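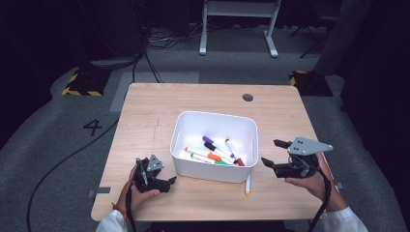
A pair of Inga hand grippers at a marker bin

Inga (hand gripper kit)

Inga is a kit of two hand-held grippers sold by Durkham, a small firm that makes tools for teaching robots by example. You hold one in each hand, do a job the way you'd do it anyway, and the recordings go off to train a robot arm. I've looked after this entry since I bought my own pair, so expect it to lean a bit toward what I know from using them (and please fix anything I've got wrong!).

History

Eldana Dinsa drew up the first Inga as a single gripper for the left hand only, which sounds odd until you learn she's left-handed and was building it for herself. The right-hand one came later. Durkham started taking orders in July, and the first batch was 103 pairs. An older product from the same firm, the Urow, did much the same job with a squeeze trigger, and I still run into people who like it better. I had one for a while and my index finger got so tired!

Design

The grippers are black, with two fingers each and a gray plate on top for mounting things. A cable runs from each one, and that's my main gripe, really — you do learn to keep your elbows in. Each gripper carries its own camera looking down at the fingers, so you get a close view of whatever is being picked up. The joints turn in brass-colored inserts, and the pads at the tips are flat and screwed on, so you can swap them when they wear.

Those flat pads are great on boxes and decent on round things, once you get the hang of where to squeeze.

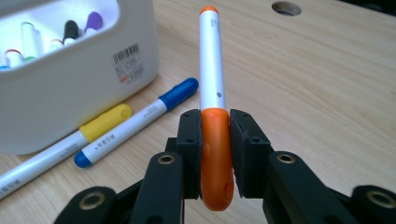
With markers I go for the cap, where it's fattest, and keep the barrel pointing up so it clears the rim of the bin on the way over. Durkham's own starter guide has you sort markers for your first 100 recordings, and I'd say stick with it even if you're bored silly by the end. My first 16 were junk, all of them from rushing.

Software and price

Recordings open in Isinska, the desktop program that comes with the kit. It lines up the left and right views and lets you trim the ends. Export is slow and the help pages are thin, but I've never lost a file. The pair cost $517 when I last checked the shop page, on 2023-02-08, with spare pads sold separately. There's also a rental plan for schools, which I haven't tried, so somebody else will have to fill in that part.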